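Home | Builds | Tutorials | Meet notes | Join

Fesbridge Robotics Club - How to set up the cup and doily task
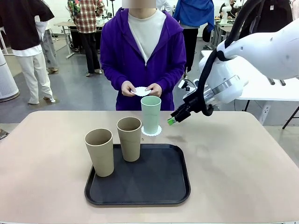
Serving task is the one most new members start on, and it's the one most people set up badly. So, quick notes before the May meet. The job sounds dead simple: cup goes on a doily, cups come off a tray, everything ends up where a cafe customer would want it. Pale table, black tray, tan cups on it, green one standing on its own doily behind - that is pretty much the layout you want to copy, and the second doily in the hands is presumably the next one to go down. Keep the tray dark. Light tray on a light table and the vision script starts finding edges that aren't there.

What you need

- the arm, bolted down, cable clear of the wrist joint
- a tray with a rim, but a low one
- three tumblers, same shape, at least one in a different colour
- paper doilies, one per cup plus spares (they tear)
- masking tape, marker
- laptop with the Ritora scripts on it

Step 1. Home the arm

Power on, hands off, run home. Wait for it to stop completely. If it stops short, check the cable before you touch any settings. Nine times out of ten it's the cable. Don't push the arm by hand with the motors live. We've replaced one gearbox already this year and the club can't afford another.

Step 2. Tape the corners

Small L of tape at each corner of where the tray sits. Write the date of your session on one so the next group knows if it's stale. Peel up old tape first, don't layer it, the tray rocks.

Step 3. Place the doilies

Flat. Really flat. Doilies come out of the packet curled and a cup on a curled doily leans just enough to miss the grip. Press it under a book for 20 minutes or so if you've got time - no, make it the full 20, we tried less. Hold it by the edges with both hands and lower it straight down. Dropping it from height means it drifts.

Step 4. Place the cups

Leave a gap between them wider than the open gripper. People always forget the fingers need room on the way IN, not only when they close. Narrow end down. Grip point is just below the rim, our preset is 193 mm above the base plate, change it if your cups are shorter.

Step 5. Dry run

Run the Anomia routine with the gripper disabled. It goes through all the moves and closes on nothing. Watch from the side, one person on the stop button the whole time. If it clips a cup, move the cup, not the waypoint. Waypoints are shared and other teams are using them.

Step 6. Real run

Gripper on, speed at 20 percent. Do 7 clean runs in a row before you turn it up. Clean means cup upright and fully on the doily, no hanging over the edge. If one fails start the count agian. Yes it's boring.

Log every run in the sheet, fails too. Fails are the useful bit.

Common problems

Cup slides in the grip - wipe the finger pads with a damp cloth, let them dry.
Doily lifts with the cup - static, or somebody spilled something. New doily.
Script can't find the tray - shadow. Stand back from the table, or move the lamp.
Arm freezes halfway - hit stop, re-home, check the log before you run it again. Same spot twice, tell whoever is supervising.

Packing up

Home the arm, power off at the board, cups nested in the grey tub. Doilies that are still flat go back in the folder, torn ones in the paper recycling. Leave the tape down if another group is on after you.

Teams entering the Effiong Cup: scoring takes points off for a crooked doily this year, so practise step 3 more than you think. Colour order sheet is in the shared folder, will put up part two (stacking) once its been tested.

Contact the club | © Fesbridge Robotics Club | Back to top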